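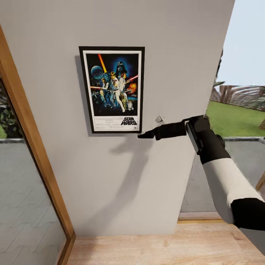 How long does it take to get a mobile arm ready for a day's work? At Plellberg, where the day starts in a simulator and finishes on a shop floor, the answer is 80 minutes if the wrist behaves.

Pravesh Nkosi looks after the arm. He has done so since June, when the previous technician moved over to the Vasić line and left him a binder, a torque wrench and a list of faults in two colours of ink. The arm is an Avix, second-hand, bought with 2795 hours on it. Its rendered twin lives on a workstation near the window, in a model house the software team put together for practising household jobs. Straightening a picture is one of them. The arm reaches for the lower corner of a framed Star Wars poster, with the two long fingers of the gripper beside the corner and a small white peg just above.

"A frame is a good test of the setup," says Nkosi. "It's thin, it's close to the wall, and if your tool offset is out you find out straight away."

The tool offset is the distance and angle between the last joint and the fingertips. Every time a gripper comes off for cleaning it goes back on very slightly differently, and the controller has to be told. Nkosi bolts it up, tightens the screws in a cross pattern and then drives the fingertips to a steel pin on the bench from four directions. If the four readings agree, he saves the numbers and copies them across to the simulator. If they don't, he takes the gripper off and starts again.

The copying used to be skipped. Ilir Stojanović, who runs the software side, says the two arms drifted apart for most of a winter. A motion that cleared the wall on screen would brush it in the shop, and people blamed the wall.

"We repainted that test panel twice before anyone checked the file," he says.

Now the file has a date in its first line. The one loaded during our visit read 5 Sep 2024, with Nkosi's initials after it.

The wrist is the part that needs the most attention. Its cable runs inside the housing, and it twists a little each time the gripper turns over. The replacement interval in the binder is 300 hours. Nkosi thinks that is too generous for this arm and inspects it sooner, looking for a dull patch on the sheath where it rubs. He keeps two spares in a drawer, coiled loosely, and labels the old ones before they go out so he can see where they wore.

Finger pads are simpler. They peel off with a plastic scraper, the metal is wiped down with alcohol, and new pads go on square to the edge. Špela Đorđević, who writes the practice jobs, asks for a fresh set before any trial with glass or glossy frames. The pads come from Rokis and the last box cost more than $1277, so used ones are kept for jobs with cardboard.

After the pads come the brakes. Each joint is held in turn while the motor is switched off, and Nkosi watches for sag. The shoulder had some in the first week he was here. It took a day and a half to strip, and the fault was a worn friction disc — a part the supplier no longer stocked. He had one cut locally.

Only then is a motion run, first on the screen, then on the bench at a quarter of normal speed. Nkosi stands with the stop button in his left hand for the whole of the slow run. The full-speed run comes after lunch.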